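Subject: Re: [ondville-bakers] Freezing filled buns before a big supper?
Date: 31 Oct 2018

Hello everyone,

Sorry to be slow with this. We had the grandchildren for the better part of two weeks and I'm only now getting through my mail (there were 69 messages from this list alone, you have all been busy!).

Mikkelsen wrote:

> Our church supper is coming up and I've been put down for filled buns
> again. Last year I made everything the same morning and was still
> crimping when people were hanging up their coats. Has anyone had luck
> making them ahead and freezing them? Do you freeze them raw or baked?
> And what about the filling going watery? Mine is cabbage and onion,
> my aunt's way, and she never froze a thing in her life so I can't go
> by her.

I have had luck, and also a few disasters, so let me tell you what I do now and you can take what you like from it.

First, I freeze them raw. I know Grorneck swears by baking them three-quarters of the way and finishing them on the day, and I've eaten those and they were lovely, but in my oven the bottoms get leathery on the second go. Raw ones bake up as if you'd just made them, provided they go into the freezer before the dough has had its second rise. If they've puffed up on the counter already, bake them and eat them. I tried to save a batch like that one October and they came out flat and sour.

Cabbage is the trouble, you're quite right. I salt it, leave it an hour in the colander, then squeeze it in a dish towel until my wrists complain. After that it gets cooked down with the onion in butter, slowly, lid off, until the pan is dry and the onion has gone golden. Then let it get completely cold. I used to skip that last part when I was in a hurry, and warm filling makes the dough slack and the pinch at the top opens in the oven. Overnight in the refrigerator is best if you can plan that far ahead! 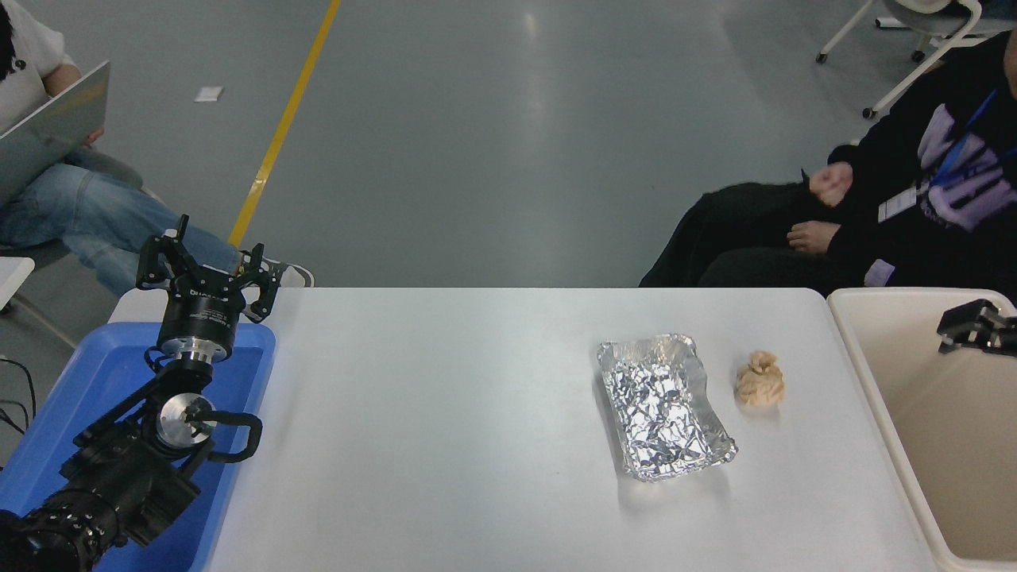 Posted by Bergþóra Riis to the Ondville Bakers list

Now, the pinching. For years I folded mine over like a turnover and pressed the edge with a fork, and they leaked all over. My neighbor on Plelik Street gathers hers up in the middle and gives the top a good twist, and I switched over after watching her do a whole batch while talking on the phone. Don't flour the edges, and keep the filling away from them. A heaped teaspoon looks stingy but it's plenty. They will look lumpy and rather sad before baking, so don't let that worry you.

For the freezing itself, set them on a tray so they don't touch and leave them until they're hard as stones, and only then put them in bags. I like foil trays for a supper because they can go straight home with whoever wants the leftovers, but they do buckle when they're full, so slide a cookie sheet underneath before you pick one up. I learned that on the steps of the parish hall with a full tray of the cabbage ones and it rained.

On the day, take them out the night before and let them thaw in the refrigerator, covered. Then they need a couple of hours in a warm kitchen to rise. Brush with egg, bake at 375 until they're a nice deep color, and cover them with a towel for ten minutes afterward so the tops soften. If your oven runs hot like mine, turn the tray halfway through.

You asked how many, too, or maybe that was in the other thread, I've lost track. I figure three to a person if there's soup and four if there isn't. They've always gone.

One question back to you all while I'm here. Does anyone still have the old list cookbook, the one with the spiral binding? My copy has lost its back pages and I'm after the rye rusks, the recipe with the caraway and buttermilk. I could swear it called for two kinds of sugar but I've made it from memory twice now and it isn't right. A typed copy or even a scribbled one would make me very happy, and I'll gladly trade my prune filling for it.

And Mikkelsen, do write and tell us how the supper goes. If you have dough left over, roll it out with cinnamon and keep it for yourself.

Warm wishes from a chilly kitchen,
Bergþóra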